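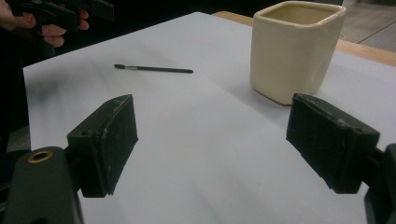
Raymonde Li prefere comprar menos pinças e guardar dinheiro para as peças que se gastam. A posição foi apresentada na reunião de segunda-feira em que a Fodine discutiu o orçamento de equipamento para o próximo ano, e acabou por pesar na proposta que segue agora para a direção.

A empresa, que prepara demonstrações de manipulação de objetos para sistemas robóticos, trabalha com pinças manuais de dois dedos. O plano inicial previa a substituição de todo o conjunto de uma só vez. A versão revista divide a compra em duas fases e cria uma rubrica própria para almofadas de dedo, casquilhos e parafusos, que até aqui eram pagos pelo fundo de despesas correntes.

Segundo o documento distribuído aos participantes, a primeira fase tem um valor de 3.715 euros e inclui pinças novas, dois carregadores e o transporte. A segunda, de 2.056 euros, fica dependente do número de horas de utilização registadas até maio. Se as pinças atuais continuarem dentro das tolerâncias, o montante passa para o exercício seguinte.

A Fodine pediu propostas a dois fornecedores. A Celell apresentou o preço unitário mais baixo, com um prazo de entrega de 18 semanas. A Osman cobra mais por cada pinça, mas mantém em armazém as almofadas de substituição e aceita encomendas pequenas, sem quantidade mínima. A decisão ainda não está tomada. O serviço de compras quer receber uma amostra de cada modelo antes de assinar.

Yaa Gyamfi, responsável pelo planeamento, explicou que a comparação entre as duas propostas não pode ser feita só pelo preço de tabela. O modelo da Celell usa uma fixação diferente e obrigaria a trocar os suportes existentes, despesa que não constava do primeiro cálculo. Também a formação foi esquecida nessa versão. O custo das horas necessárias para habituar os operadores a uma pinça com outro curso de abertura aparece agora numa linha separada.

O ensaio das amostras será feito com objetos de uso comum, entre eles pincéis e recipientes de cerâmica. A equipa escolheu-os por exigirem formas de pegar diferentes: cabos finos, que pedem um fecho completo dos dedos, e paredes lisas, onde conta mais a aderência da almofada. As peças finas e compridas terão uma avaliação à parte, com a pega feita na vertical. 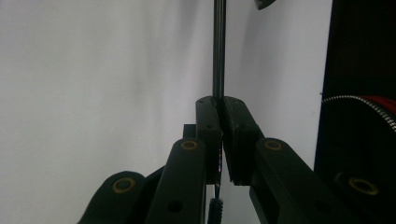

Dedos da pinça fechados sobre uma haste fina e escura.

Cada amostra deverá cumprir 100 ciclos de abertura e fecho por tipo de objeto. No fim de cada série serão medidas a folga nos casquilhos e a espessura das almofadas, e os valores ficam anotados na ficha do equipamento. Um modelo que precise de ajuste a meio da série não é excluído, mas o tempo de paragem entra na conta do custo anual.

A proposta prevê ainda uma mudança no controlo de stock. As peças de substituição passam a ter referência própria no Pastus, o programa de inventário interno, com aviso automático quando restar apenas um par de almofadas por pinça. Até agora a reposição era pedida por correio eletrónico e, em dois casos no último ano, a encomenda só foi feita depois de o equipamento estar parado.

Fora deste orçamento ficou a compra de um segundo braço robótico. Raymonde Li defendeu que o assunto deve ser tratado num pedido autónomo, com estimativa de consumo elétrico, seguro e espaço ocupado. Gyamfi concordou e pediu que o estudo contemple igualmente a hipótese de aluguer por um período de seis meses.

A direção deverá pronunciar-se sobre a primeira fase ainda este mês. Em caso de aprovação, as amostras serão pedidas às duas empresas em simultâneo e os ensaios começam logo que ambas cheguem. Os resultados serão anexados ao processo de compra e enviados aos dois fornecedores, que terão uma semana para comentar as medições.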